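Search this blog
Type and press enter

Reading Eglītis again, after the school play

In May I took from the shelf a book I did not open for many years. It is the thin collection of one-act plays by Eglītis, in the Prenitz edition with the gray cover. My copy has 56 pages of plays and then a long afterword, which I think I never finished as a student.

I first met these plays on stage and not on paper. Our teacher of literature, Mulugeta Woldegiorgis, put on "The Ferryman's Lunch" with our class when I was sixteen. I had five lines. I played the man who comes to ask about a lost umbrella, and he goes away without it. My English was still weak then, and I learned the lines by sound, the way you learn a song. I knew where to stop, and I knew that people laughed after the third line, but I did not know why they laughed.

Now I read the same page at my kitchen table and I understood it. The man is not asking about the umbrella. His wife has left him, and the ferryman is the last person who saw them together. Everything is in the text, very small and polite. I was a little ashamed that I had spoken these words on two evenings in front of parents and had noticed nothing. Mr. Woldegiorgis must have known, but he only told me to speak slower and to keep my hat in my hand.

The other plays are not all so good. "Bendia" is too long for its joke, and I still cannot follow who is the cousin of whom. But "Stument" I liked much more than before. Two sisters wait for a bus and talk about soup, and by the end one of them has decided to sell the house. She never says it directly. I had to turn back two pages to find where she decides.

I also read the afterword at last. It says that the first printing was only 1,403 copies, and that Eglītis kept a box of them under the bed to give to visitors. I would like very much to have one of those, but I am happy with mine. It has my pencil marks for breathing.

If someone knows a good recording of "Stument," please write to me. I found only one, and the sound is so poor that I gave up before the bus came.

1,808 views
5 comments
Share this post
Last updated in May

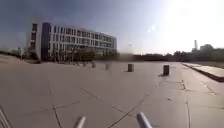 More from this blog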